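The Kitchen on the Third Floor

When my aunt went to live in Drondale, she left me her kitchen and a notebook with 200 recipes. She wrote them in pencil, and many had no title. One page said only: "For guests who come late."

I came to the apartment in July. I had one suitcase and I did not know how to cook. In the first week I ate bread, standing. I was afraid to put her things in the wrong place, so I wiped them and returned them exactly where they were.

The neighbor from the Ruotsalainen bakery downstairs knocked at 3 one afternoon. She asked if I would make the soup now. My aunt made it every summer — for the whole staircase, more than 100 bowls in a good year.

"I don't know which page," I said.

"It is the one with the stains," she answered, and she went down again.

I found it. The page was brown in the corners and smelled of pepper. I took the plates down and put two white bowls on top of them, and I moved the blue kettle to the back of the stove. 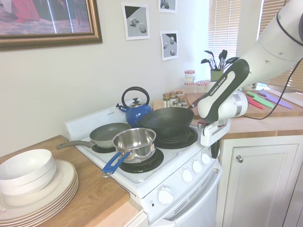 Which pot did my aunt use for the soup? The small one first, for the onions, and then the big one that she borrowed from the bakery.

I went down to ask for it. The neighbor already had it on the counter, washed, with a wooden spoon inside. I carried it up the stairs in both arms, and on the second floor a door opened and somebody asked what time we would eat.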